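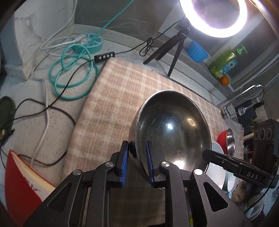 Where we are with the Florkham supper club

Hi Beat, time for the April update! The short version is that the Thursday suppers are going well and we're still inside the grant. We served 400 meals over the quarter, more than I'd penciled in when we first talked, and the new soup night has pulled in a few families from the Lüthi end of town.

What we spent

Most of the 1000 you released in the winter went on food and the hall heating. The bus fares came out lower than planned – people have started sharing rides – so I'd like to move what's left of that line over to groceries, if you're fine with it. Receipts are in the blue folder at the office.
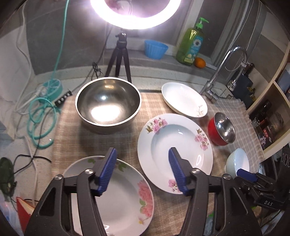

Plates on the checked tablecloth, one with a big pink peony.

What's been harder

Cooks! We have 12 on the list but the same five turn up, and Rajkumari Sengar has been covering the late cleanup as well as the menu. She's asked for a second person from 6 p.m. and I think she should get one. The oven door still doesn't shut right either, and I'm waiting on a quote from Pindix.

Next up

We start the lunch trial in the summer, with a shorter menu and no dessert to begin with. I still need your okay on the insurance form before I can book the hall for it – could you send that back by Thursday?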